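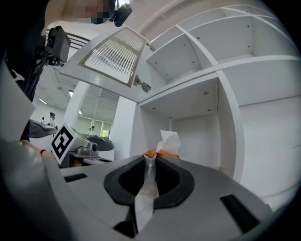

Izzati Yeoh objected to the word "clean" in our first draft, and she had a point: a shelf with nothing on it has been emptied, and whether it has been cleaned is a separate matter that a person passing the cabinet can't settle by looking. We kept the objection and built the section around it.

Home Issues Sections Authors Contact
Reading time: 12 min
Last updated: Thu 20 September

4. Emptying, wiping, refilling: the door cabinet

4.1 Why this cabinet

Most of the households in the Zulldale set own at least one tall white cabinet with doors. Sold flat, put up in an afternoon, moved twice. Earlier work on household storage (ours included) looked at what goes in. Less on what happens between contents, the short stretch when the shelves are bare and someone decides whether to wipe them. That stretch is the subject here.

Figure 1. White shelving cabinet with the door open. Upper and lower compartments, small screw holes in the walls of the upper one. Crumpled white tissue at the lower compartment.

Three features of the type matter for what follows. The shelf board. The screw holes. The door panel, which in Figure 1 is translucent and ribbed with fine diagonal lines, set in a thin tan border with a crossbar. Each collects dirt in its own way and each came up in the diaries without us asking.

4.2 Material

Diary entries from 70 households, kept through June. 2,307 entries in total after removing duplicates and blanks. Of these we coded everything that mentioned a cabinet or a shelf inside one. Coding sheet was the Trarnen sheet from section 2 with two lines added, one for "wiped" and one for "what with". Entries were short. Often four or five words. "Did top shelf, tissue, fine." We took people at their word and did not visit to check, so all of this is reported wiping and not measured cleanliness.

Disagreements between coders were mostly about the verb. "Went over", "gave it a once over", "did". We counted all three as wiping. "Sorted" we did not count, although we suspect that some people who sort also wipe.

4.3 Tissue, cloth, nothing

The choice of wipe was less settled than expected. Cloth is what people say they use when asked in general. In the entries for a given day, tissue comes up again and again, mainly for single shelves and for jobs nobody had planned. The box is near. A cloth has to be found, wetted, wrung out, then dealt with afterwards. Tissue goes in the bin.

The complaints are familiar. It sheds, particularly on rough edges, and leaves bits in the screw holes that then need picking out. It folds up on itself in the hand so that only one corner does any work. Several diarists wrote about crumpling it on purpose, to get a wad that would go into the back corner where a flat cloth rides over the join. We had no code for crumpling and had to go back through the entries to add one, which is the reason for the gap in the numbering of the code list in the appendix.

"Nothing" was also an answer. Twelve-month tenants in particular emptied and refilled with no wipe between. One wrote that the new things were boxes anyway. Fair enough.

4.4 Screw holes

Adjustable shelves mean rows of holes, and most never get used. Diarists dislike them out of proportion to their size. Crumbs, dust, the tissue bits mentioned above. Remedies: cotton bud, toothpick, vacuum nozzle, plastic caps where the maker supplied them. Caps get lost at the second move.

The holes do have a use in our account. They are where a household notices that the shelf could be somewhere else. A number of entries start as wiping and end with the board moved up or down a notch, and then everything that had come out of the cabinet goes back in a different order. Stoyanova (the scheme, see section 3) would put this under rearrangment. We put it under cleaning, as that's how it started, and note the overlap.

4.5 Low shelves

Upper compartments get wiped more. Eye level, easy reach. Lower ones mean bending or kneeling, and the entries say so at length: knees, back, light. The back wall of a low shelf is in its own shadow for much of the day. People work by feel there and go by what comes off on the tissue.

Order matters too. The diarists who started at the top pushed dust down and finished low, and those who started low usually did it twice. Obvious, but 12 households recorded doing it the wrong way and being annoyed.

4.6 The door

The panel was wiped least of all. Doors are open during the job, swung out of the way, and so they drop out of attention. Ribbed panels were described as "fine from a distance". Dust sits in the lines and a dry tissue drags across the ridges; going along the lines works better than across. The crossbar has a ledge on top, narrow, and that ledge was named in 48 entries, almost always as something found late, after the tissue had already been thrown away.

Hinges got a handful of mentions. Grease, mostly. See also the Kaltitz notes on kitchen doors, where the pattern is stronger on account of cooking.

4.7 Back to the objection

So, emptied versus clean. In the coding we now keep two separate marks, and a shelf can have either one without the other. Plenty of shelves in the set were wiped around their contents and never emptied. Others were emptied and filled again inside the hour. The table in section 5 uses the two marks side by side, and the older totals, where we had only the one, should not be compaired with it directly.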